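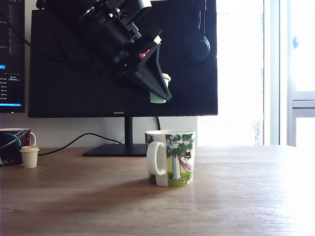 Setembro, 14h20 — posto de recolha 3, tarefa "copo pequeno"

Continuação da série de demonstrações por teleoperação. Objetivo do lote: 1,000 episódios válidos. Estado à entrada do turno: 404. Gravados hoje: 37, todos com o copo verde-claro.

Instrução de texto associada: "pega no copo verde e pousa-o ao lado da caneca". O Habibur propõe passar a "copo pequeno verde", para não colidir com a tarefa das canecas. Por mim, sim, mas só a partir do próximo lote.

Cenário mantido: caneca branca da rede no centro da mesa, segunda caneca à esquerda, copinho creme como distrator. Monitor central desligado. Luz forte da janela à direita — exposição fixa, não voltar a automático a meio da série.

Notas de operação:
Fechar a pinça devagar. O copo é leve e roda se um dos dedos tocar primeiro.
Descartar episódios com pausa longa antes da preensão; o filtro do Gestov não os apanha.
Variar a posição inicial do copo entre episódios, a da caneca não.

Pendente: o Donnie revê as etiquetas de sucesso antes do envio para o Erkby. Falta repetir a calibração do punho.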